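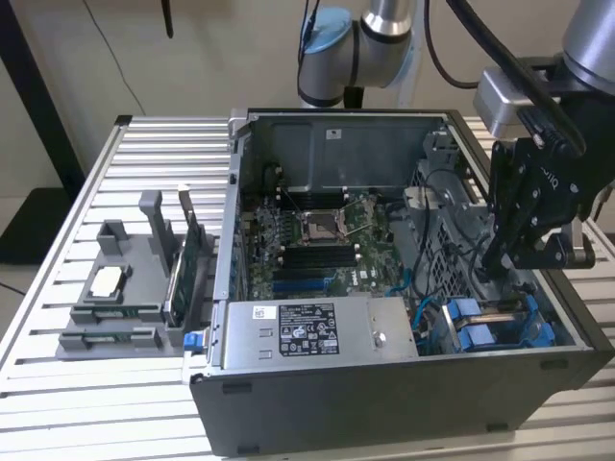
Old office computers sought for Tillthorpe repair scheme

13 December 2022

Households and businesses in Tillthorpe are being asked to look in their lofts and store cupboards for old desktop computers, as a local repair scheme tries to build up its stock of parts before the new year.

The Padance Workshop, on Gellonard Road, takes in unwanted tower computers, strips them down and puts the working parts back together as usable machines. The finished computers go to families, schools and community groups in the town for a small charge that covers the cost of a new drive.

The scheme opened in June and has handled 518 towers so far. Of those, 200 have gone back out as complete machines. The rest have been kept for parts or broken down for metal and board recycling.

The workshop said most of the towers it receives come from offices that have moved over to laptops. Many have been standing in storage for years and arrive with no processor, no memory or no drive, often because an earlier owner took those parts out for use elsewhere. It will still accept them in that state. A case with a sound power supply and a clean motherboard is useful even when the socket is empty, and older boards can often be matched with a processor from another donated machine.

Memory is the part most often in short supply. Modules from different generations do not fit the same slots, so a box of spare memory may contain very little that suits the computer on the bench. The workshop keeps its modules sorted by type and tests each one before it is used. It is asking people who have upgraded their own computers to bring in the memory they took out, preferably in an anti-static bag. A clean paper envelope inside a rigid box will do if no bag is to hand.

Plug-in cards are also welcome, including network and graphics cards. So are power leads and the flat data cables that connect drives to the board. The workshop does not need any more keyboards or mice, and it cannot take printers, televisions or the older type of deep glass monitor. These should go to the household recycling site in the usual way.

Each tower goes through the same steps. It is unplugged, laid on its side and opened, and the dust is cleared from the fans and vents. Loose cables are moved out of the way and the board is checked for swollen or leaking components. Memory and cards are taken out, tested and put back or replaced. The power supply is tested with a meter and is never opened. A unit that fails goes straight to recycling.

Finished machines are left running overnight before they are passed on. They are supplied with a free operating system, a web browser and an office package, along with a printed sheet explaining how to connect to the internet and set up a user account.

People giving away a computer are reminded to think about what is stored on it. The workshop wipes every drive it receives and destroys those that cannot be wiped, and a certificate is available for businesses that need one. Owners who would prefer to keep the drive can remove it first. In many office towers it sits in a metal cage near the front of the case and comes out after two cables have been unplugged and a clip or a few screws undone. The computer should be switched off at the wall and unplugged before the side panel is removed.

Kpodo, an electrical wholesaler on the Gellonard Road estate, has agreed to act as a second collection point until the end of January. Towers can be left at its trade counter during opening hours. Donors are asked to tape a note to the case saying whether the computer was working when it was last used and whether the drive is still inside.

The workshop hopes to reach a total of 1,000 towers by the time the scheme is a year old. It has also been given extra shelving by its landlord, which means it can now hold parts for longer instead of sending slow-moving items for recycling at the end of each month.

A waiting list for finished computers is open to anyone living in the Tillthorpe area. Applicants do not have to be receiving benefits, although priority goes to households with children of school age that have no computer at home. The wait at present is some 3 weeks. Schools and community groups can ask for several machines at once but may receive them in batches.

The workshop will also run a basic maintenance session in the new year, covering how to open a tower safely, clean it and fit extra memory. People can bring their own computer or practise on one of the donated machines. Places are free and can be booked at the front desk.

Donations are accepted at the workshop from Tuesday to Saturday, between 10am and 4pm. It will close for Christmas from midday on Christmas Eve and reopen in the first full week of January. Donors are asked not to leave equipment outside while the building is shut. Anyone with more than five towers to give away should ring ahead so that a collection can be arranged.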